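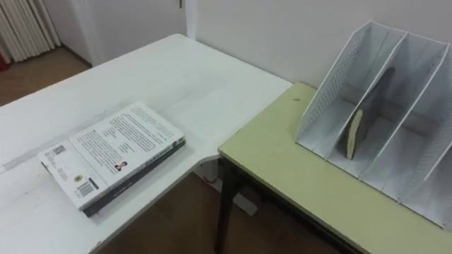 September, nearly midnight

I meant to go to bed an hour ago, but the rain has finally come to Grovmont and I can't waste a night like this on sleeping. The gutters are singing. The tomatoes will split, all of them, and I don't care one bit!

Mother called after supper and we talked for the longest time about the plum cake, the one Grandmother used to bake at the end of every summer in that dented square tin. Mother swears there was cardamom in it. I remember cinnamon, and a good deal of it, and neither of us would give an inch. She promised to look for the recipe card in the Utatar tin where she keeps the old letters and buttons, though she promised me the same thing last year and the year before that (and I forgave her both times).

I picked up the last of the plums from the Ollby orchard this morning. The bus was late, so I walked the long way by the river and saw a heron standing in the shallows - my first since spring. I stood and watched until my feet got cold. Eleven pounds of plums is a foolish amount to carry home on foot, and my shoulder is telling me so tonight.

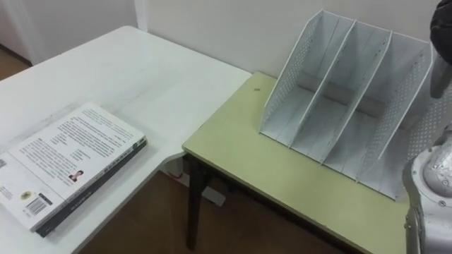
The paperback, back cover up.

I've been reading in bits and pieces all week, ten minutes while the kettle boils, a page or two before the light goes out. I used to gallop through novels when I was young, whole weekends gone, and I do miss that. These days I lose my place and go back and find I like the page better the second time. Pan slept on my knees through most of last night's chapter, purring like an old refrigerator, and I let my tea go cold so he wouldn't have to move.
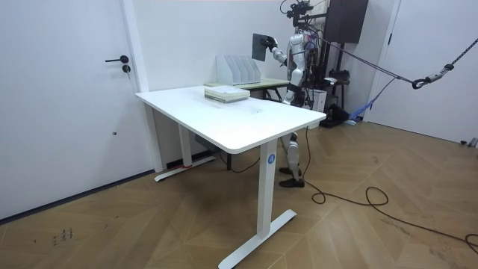

A white humanoid robot
Standing behind a white desk

So tomorrow I'll bake. I'm going to make two small cakes, one with cardamom and one with cinnamon, and take half of each over to Mother without telling her which is which. She'll know, of course. She has a nose like a bloodhound. But it will be nice to sit in her kitchen with the window open and everything smelling of wet leaves, and argue with our mouths full.

The rain is letting up now. Pan wants the other half of the pillow, and I still have to put the plums in to soak.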